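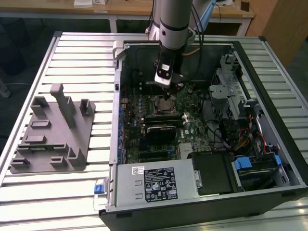
A reader wrote in to say I'm being a baby about repair costs and should just buy new every time, old computers are a money pit and life is short. Fair enough. Got that one Wednesday night and have been arguing with it in my head since.

So. The quote from Trendthorpe was 1,041 dollars for a new desktop. No monitor. I do email, taxes, and 2,000 photos of my sister's dogs -- what would I even do with it?

Meanwhile Rustad (little shop, bad parking, good people) wanted 70 to look mine over and clean it out. Paid it. Hard drive's getting tired they said, everything else fine. So that's another part to buy but nowhere near a thousand bucks.

Things I should of done years ago: backups. Had exactly none. Signed up for Gemance, took 4 tries to get the password to stick, and the upload crawled all night. Woke up, still going. Made pancakes. Still going.

Also -- why does everything want a subscription now. The photo program, the tax thing, even the solitare. I paid for solitaire once, in a box.

Anyway my plan is keep the old one until it quits, put a little aside each month, and then buy used. There's a refurb place out in Trutitz that gives a real warranty, paper and all. If you've bought from them tell me how it went. Dogs need walking, more later.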